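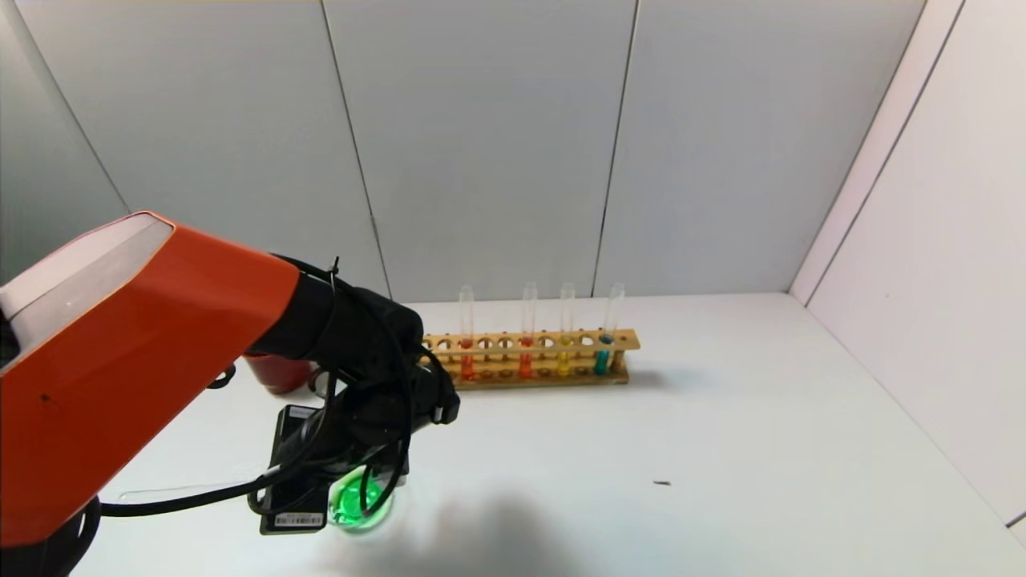
Dec 9, 2018

Back at the dye work after most of November went to the Melta order. I wanted a quiet day on the color series, and I more or less got one, apart from the phone.

The green is still my favorite. I made it up fresh from the Vastel concentrate, 3 ml to the batch, and it came out so bright against the white table that I kept stopping to look at it (I know, I know). The last lot went dull within 17 days on the shelf, so this time I'm keeping a little of it back in a small clear container with a round base, well away from the window, and we'll see.

The other colors are in the wooden rack, four glass tubes, none of them filled to the top. Please leave them standing where they are, toward the back near the wall – I'd like to compare them again after 15 days and I don't trust myself to remember the order if they get shuffled. I do love that old rack. Padilla sent us a plastic one and it's perfectly fine, but the tubes rattle in it and I keep going back to the wood.

Still to do: write proper labels, ask Wandex whether the next bottles can come with droppers, and find out who has the good funnel. The red cup can stay on the table for now, I'll want it again in the morning. Stirring rods are washed and in the drawer on the left.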